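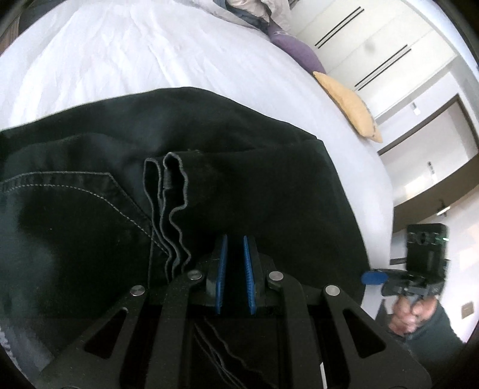 BRATLEY, 1st February – Ploltico, the clothes mending shop that has been putting new knees in old trousers on Bratley's Mill Lane for 20 years, is delighted to announce that it will open a second home in Firnville this May, on the ground floor of the old Roussel drapery building in the market square. The new shop will take in mending of every kind, from school blazers to curtains, but it will have a special place in its heart (and a very long table) for dark cloth like the stuff in our picture, the plain, hard-wearing sort that so many of us pull on in the morning without a second thought and then miss dreadfully once the seat has gone. Customers will be able to leave a bag of clothes at the counter, book a seat at an evening class, or simply come in out of the rain and ask whether a favourite pair of trousers is past saving. Very often the answer is no, not by a long way.

The move to Firnville has been a long time coming. People from the town have been making the bus journey over the hill to Bratley for years with their mending in carrier bags, and last year 594 separate repairs handed over the Bratley counter belonged to customers with a Firnville address. Some of those customers came with one coat and stayed for a cup of tea. Others have been in so many times that the shop knows the state of their pockets better than they do, and it seemed only right, after all those bus fares, that the shop should start doing a bit of the travelling instead.

"We have been talking about Firnville for as long as most of us can remember, usually at the end of the day when the machines are off and somebody is sweeping up the threads," said a spokesperson for Ploltico. "When we heard that the Roussel building was going to be let again we went over to have a look, and we stood there in front of those lovely big windows and more or less made up our minds on the pavement. You need good light for mending, you really do, and you could thread a needle at the back of that room in the middle of winter."

Older residents will remember the Roussel drapery as the place to go for buttons, lining and school name tapes. The shop closed a good while ago and the building has since been a carpet showroom, a tea room and, most recently, a store for market stalls. Ploltico has taken the ground floor and the small yard behind it. The original cutting counter, which was boxed in during the carpet years, has been uncovered and is being cleaned up, brass measuring strip and all, and will go back into daily use as the place where customers lay out what they have brought. The shopfront will be painted dark green, as it was in the drapery's day, and the Roussel name will stay over the door with Ploltico's own sign hung a little lower down.

There will be 34 seats for evening classes, which is quite a step up from Bratley, where learners have always had to squeeze in between the pressing table and the stairs. The first classes have been planned with complete beginners in mind. An opening evening on hems and buttons will be followed by others on patching from the inside, darning wool, replacing a zip without losing your temper, and taking in a waistband. Later in the summer there will be a longer course for those who would like to learn to make a simple skirt or a pair of pyjama bottoms from the beginning. All materials are included in the price of a class and machines are provided, although anyone who would rather learn on their own machine is very welcome to carry it in.
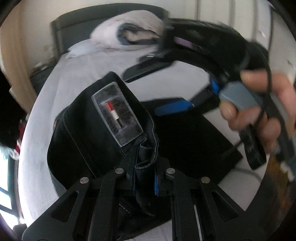 Navy fabric with a stitched seam and a clear plastic tag.

Denim will have two evenings to itself. It is by some distance the cloth that Ploltico is asked about most, and it does behave a little differently from the rest. The thick seams at the inside leg can be a trial on a household machine, the thread needs to be strong, and a patch that is too stiff for the cloth around it will often start a fresh tear at its own edge. Learners will be shown how to choose a patch that is slightly softer and slightly older than they might expect, how to run rows of small stitches across a thin place before it becomes a hole, and how to get over a bulky seam by turning the wheel by hand for those last few awkward stitches. They are asked to bring along one pair of jeans that they are fond of and, if they have one to spare, another pair that they don't mind cutting up.

Anyone hoping to bring in jeans for repair is kindly asked to wash them first, turn out the pockets and leave them unironed. The menders like to see how a garment creases when it has been left to itself, as the creases show where it is pulling. If there is a particular tear to be looked at, a safety pin next to it is a great help. There is no need to say sorry for the state of anything. The Bratley shop has mended gardening trousers that were mostly string, and a duffel coat that had been slept on by several generations of cats, and everybody concerned enjoyed the challenge very much.

Prices in Firnville will be the same as in Bratley. A straightforward hem, a button or a small patch will be done while the customer waits whenever the shop is quiet enough, and larger jobs will normally be ready within a week. Customers may have their mending done so that it can hardly be seen, or in a bright thread that shows off every stitch, and the counter will have a book of samples to leaf through for those who can't decide. Schoolchildren's uniforms will be mended at half price through the whole of the summer holidays.

The shop will also keep a remnants shelf, which has been a much-loved feature in Bratley. Offcuts, odd buttons, spare zips and the good parts of garments that really could not be rescued are sorted by colour and sold by weight, or swapped for something similar. Some 60 bags of remnants have already been put by for Firnville and are waiting in the stockroom upstairs at Mill Lane, where they have made it rather difficult to reach the kettle. Gifts of clean cotton, wool, linen and denim will be gladly taken at either shop during opening hours, though there is unfortunately no room for duvets, pillows or shoes.

"What we would love more than anything is for people to treat the place as their own," the spokesperson added. "Come and use the big table if yours at home is covered in homework. Come and borrow the good scissors, as long as you promise not to cut paper with them. We have had such kindness from Firnville customers over the years, and such a lot of cake, and we can't wait to be round the corner from them at last."

The Bratley shop will carry on just as before, with the same opening hours and the same faces behind the counter. Mending left at one shop may be collected from the other, with a van running between the two on market days, and gift vouchers already bought in Bratley will be accepted in both.

Class bookings for Firnville open at the Mill Lane counter in the middle of April, and later at the Roussel building itself once there is somebody in to answer the door. Printed programmes can be picked up from Ploltico and from the library in either town. The opening day will include free button sewing until the buttons run out, a children's table with big needles and felt, and tea and buns in the yard if the weather is kind, or among the sewing machines if it isn't.

Notes for editors

Ploltico mends, alters and resells everyday clothing from its shop in Mill Lane, Bratley. The Firnville shop will be at the Roussel Building, Market Square, Firnville. Members of the press are welcome to look round before the opening and should ask at the Bratley counter to arrange a time. Please wear sensible shoes, as the floor of the yard is still being laid.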